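Soft toy mending table returns to Grurusach library

The soft toy mending table is back at Grurusach library this March, after 142 toys were brought in during last year's sessions. It will be set up in the back room until the end of the month, from 10am to 4pm, and there is no charge.

Toys are looked over before any sewing starts. Pale fabrics need the most attention, as marks show up easily and a seam can be hard to see among the creases. A white plush star has small dark specks and stains on the fabric, with a stitched seam down one side.

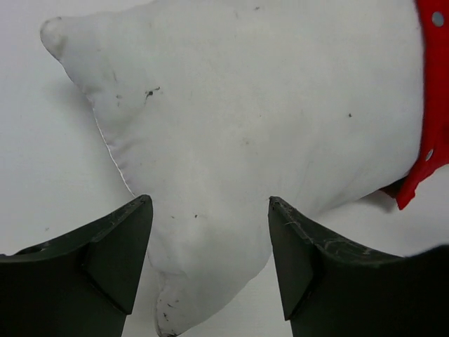
Loops and tabs

Fabric loops are among the most common repairs. They take a lot of pulling, and the edge where the loop joins the toy is checked on both sides. If the stitching has gone, the loop is pinned and sewn back with a double thread.

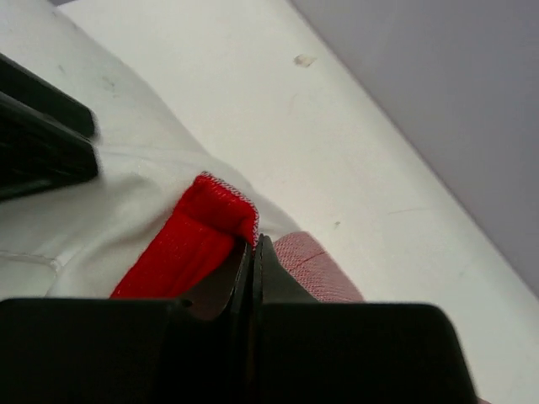 A red loop with white stitching along its folded edge, on white fabric.

Scraps for patches are welcome too — cotton, fleece or knitted cloth, in pieces no smaller than a hand. The table used up most of its plain colours last year, but still has plenty of patterned fabric. Pink is well covered, including one knit with a fine zigzag stitch in pinkish-red and white. 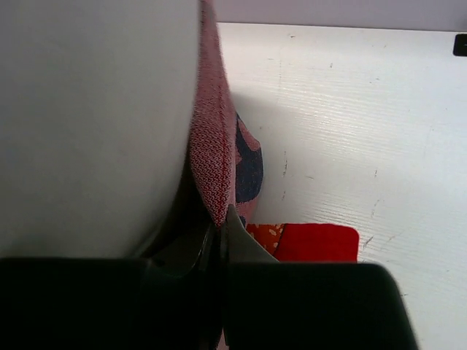

Anything brought in should be clean and dry, with a label giving a name and phone number. Each household can leave 2 toys at a time. Larger repairs may be kept for a week, and toys with batteries or sound boxes cannot be taken.

Thread and stuffing have been paid for out of the £1,210 raised at the Mendano Road summer fair. Donations of spare buttons can be left at the front desk — please put them in a bag or a jar.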